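1/ I got the alumni newsletter from Skiltmont this morning and there was a little paragraph, way down past the reunion hotel rates, saying the school is dropping Saturday study hall after this spring. I've been walking around the house with that all day, so bear with me, this is going to be a long one.

2/ If you didn't go to a boarding school this will sound like nothing. Saturday study hall was 2 hours, right after breakfast, in the old reading room with the green lamps. No talking, no music, no leaving except for the bathroom, and you had to sign the sheet when you left AND when you came back.

3/ I hated it with my whole heart for the first year. I was fourteen, I came from a town where Saturday meant cartoons and my uncle's pancakes, and now I was in a skirt that itched, pretending to read about the Louisiana Purchase.

4/ My seat was next to Yaneth Chávez. We were not friends. She thought I sniffled on purpose (I had allergies!) and I thought she turned her pages too loud. We spent all of that fall being furious at each other in complete silence.

5/ Then one morning in November the heat went out in the reading room and they made us stay anyway, coats on. Yaneth slid one of her mittens across the table without looking up. One mitten. She kept the other one. We each had one warm hand for the rest of the morning, and that was pretty much that. She was in my wedding.

6/ The teacher on duty most weeks was Ms. Leitão — Raquel Leitão, for anybody from those years who only ever knew her as "Ms. L." She taught chemistry and she graded at the front desk with a purple pen. She'd let you come up and whisper a question as long as it was a real question. She could tell.

7/ I went up once and asked her how you know if you're smart enough for a class. I thought she'd send me back to my seat. She put the pen down and said, "Sign up and find out, and come see me when it gets bad." It got bad by the second week. I went to see her. I passed with a C plus and I have never been prouder of a grade.

8/
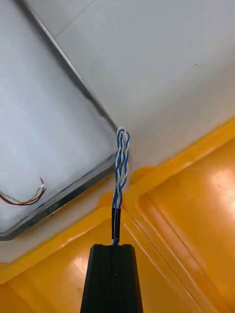
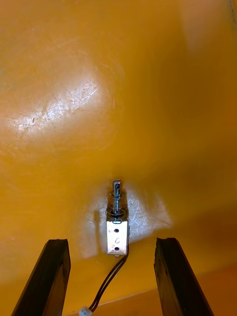

9/ Anyway, back to the newsletter. The reason they gave is that students today are "overscheduled," and I do believe that. My niece is a junior and her calendar looks like an airport. If you'd asked me at fourteen I would have thrown a parade for whoever wrote that paragraph.

10/ But I do wonder where the empty time is going to go. The kids in my dorm, Espinoza House, would never have picked two quiet hours on our own. We would have slept, or walked down to the drugstore to look at nail polish. (We did that too, after lunch, and I remember it very fondly.)

11/ There were fewer than 400 of us in the whole school and I still managed to know only the girls on my hall. Study hall was by last name, so it mixed everybody up. Seniors next to freshmen, day students next to boarders. I learned how to take notes by spying on a senior who used three colors and a ruler.

12/ I wrote to the school tonight. Not to complain, I promise. I asked if they'd think about keeping the room open on Saturday mornings for anyone who wants it, lamps on, same rules about talking. I may have gone on for a page and a half. I may also have mentioned the mitten.

13/ I texted Yaneth too. She wrote back, "Good riddance," and then four minutes later, "Do you think they'd sell us one of the lamps?" So now I have to write to the school a second time.

14/ If any of you were there and remember the reading room, please tell me what you remember. I especially want to know if the window by the atlases still sticks, and whether Ms. L is still in town. The last I heard she'd retired and was giving piano lessons, but that was a good while ago — I'd love to send her a card.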